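Chapter 7
Teaching by Demonstration

A robot can be given a task in two main ways. In the first, a programmer writes out each motion. In the second, a person performs the task through the robot, and the robot's joint angles, gripper positions and camera views are recorded as it moves. This chapter covers the second way.

Demonstrations are usually given by hand guiding, where the teacher holds the arm and moves it, or by remote control, where the teacher moves a separate set of handles and the arms follow. Hand guiding is simple to set up but hard to do with two arms at once. For that reason most two-arm work is taught remotely.

Clothing is a common test. A shirt has no fixed shape, and no two attempts start from quite the same pile. In the Norlow exercises used throughout this chapter, Ishbel Lindsay and Taha Ghoneim recorded some 200 demonstrations of putting shirts on hangers. Section 7.2 explains how those recordings were cut and labeled.

Figures 7.1 to 7.4. Two-arm work with shirts and other clothing.

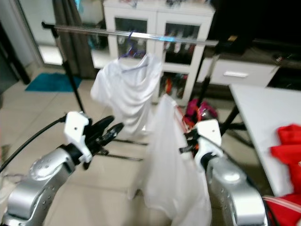
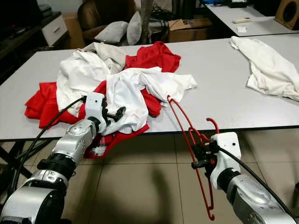
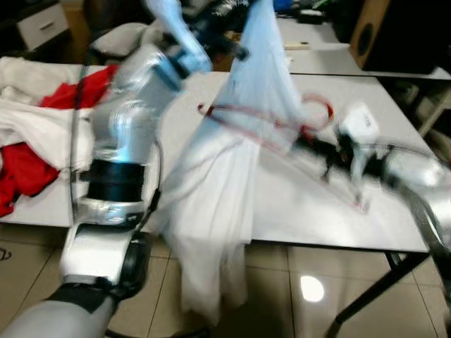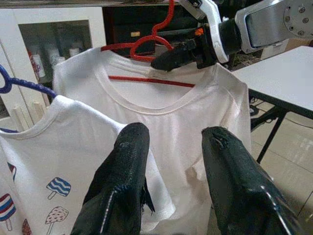
Figure 7.4 is a view from a camera at the wrist or gripper.

Does a demonstration with a mistake in it have to be thrown away?

It can be kept if the teacher corrects the mistake and finishes the task. The recording then shows the robot how to recover. A demonstration that stops before the task is done should be marked as incomplete and stored separately.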